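About Vindden

Vindden is a small research company in Merkbridge. We study how two robot arms can learn to handle the things people have at home, from people who show them how. We do not build arms and we do not sell arms. What we make is a training method, and the software and records that belong to it.

The company was started by Raimo Koskela, who came from machine repair and had a long interest in how hands do their work. In the first year he had one table, one pair of arms and a rented room above a print shop. We have moved since then, but we still work on tables of the same size, so that old results can be compared with new ones.

How we work

A person guides both arms through a short task, for example putting a soft toy on a plate. The motion and the camera view are saved together. After enough of these demonstrations, a model is trained to repeat the task with the objects in other places. This much is common in our field, and many groups do it well.

Our own part is called the Popescu schedule, after the street where our first room was. Usually the demonstrations are collected first and the training comes later. We train early, with only a few demonstrations, and then look at where the model hesitates. The next demonstrations are recorded for exactly those positions. It is slower in the morning and faster by the end of the week - the operators had to get used to it.

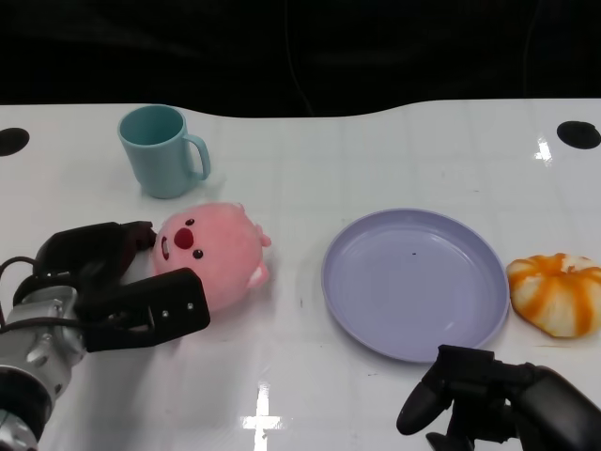 We choose objects which do not behave alike. A soft thing gives way when the fingers close, a mug has a handle that may point anywhere, and a flat plate is hard to pick up by its rim. A model which has seen only hard boxes learns bad habits, and these are difficult to remove later.

Our main result until now comes from the study we finished in July. With 893 demonstrations, the model trained on our schedule reached the same success rate as a model trained on a fixed collection of twice that size. Each was tested with 100 trials per task, over 4 tasks. On three tasks the two models were close. On the fourth, where one arm must hold an object while the other lets go, ours was still weaker, and we say so in the report. We believe the reason is timing between the arms, but we have not proved it.

Who we work with

Kellham, a workshop in the same town, makes our tables and mounts and repairs what we break. We also receive students for a half-year stay, two at a time. They record demonstrations, they train models, and they are expected to disagree with us in the weekly meeting.

Visits and contact

You are welcome to visit our lab if you write to us first. Please tell us whether you want to see the recording or the testing, as these are done in different rooms. Reports and training records are sent on request, also the ones from studies which did not go well.

Page last changed Feb 19, 2026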